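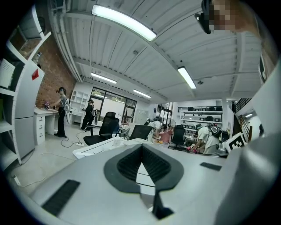 Fluorescent tubes and a long white beam under the corrugated ceiling.

Our club made the trip out to Brestwood on 19th December for the winter open day at the Ekwueme volleyball center, and I promised everyone who couldn't get a seat on the bus that I would write it up properly. It has taken me until now because of the holidays and then a cold, so please forgive me!

We left a little late (my fault, I had the snack box) and still got there in time for coffee. Adaeze Adeleke, who runs the indoor program, met us at the door and took us straight through to the main hall, where the Mondumley women were already warming up. If you have only ever watched volleyball on television, you have no idea how hard those balls are hit. I was sitting three rows back and I flinched every single time, and I've been around this sport since high school.

The morning was an open practice. Their coach, Babatunde Bashir, wore a microphone so the visitors could follow along, and he was generous with it. He spent nearly half an hour on serve receive alone, stopping play to move a passer a step to the left and then starting over. I wrote down one thing for our own Tuesday group, which is that he makes his liberos call the ball before the server has even made contact, so everybody knows who has the seam. We tried it at our last session and there was a lot of shouting, but I think we're getting somewhere.

Lunch was rice and stewed chicken in the upstairs room, with a vegetable version that Piyumi Gunawardena went back for twice. She got to talking with two of the junior players about beach volleyball and we very nearly lost her for the afternoon.

At two o'clock came the part most of us had traveled for, a friendly between Mondumley and Pruraseck. The hall holds 2,089 with the side stands pulled out, and while it wasn't full, it was loud. Pruraseck took the first set 25-19 with some very clever short serving. Mondumley changed their setter and won the next two, both close, and then the fourth went the whole way to 28-26 before they finally closed it out. Their opposite must have been exhausted. She was getting every second ball by the end, and she kept swinging.

Afterward they let visitors onto the side court for a skills hour. There were 60 places and our group took eleven of them. Ibrahim got a serve over on his first try and has mentioned it several times since. I stuck to setting against the wall, my shoulder being what it is, and one of the coaches kindly fixed my elbows.

A few practical notes if you're thinking of going. Parking is free but fills up by ten. The stands are cold, so bring a cushion and a sweater. Tickets for the match were included with the open day, though I'm told you pay separately for league games.

They're holding another one in February and Tobiloba Haruna is taking names for the bus. Let him know soon, and tell him if you'd like a place in the skills hour as well, as those have to be booked ahead.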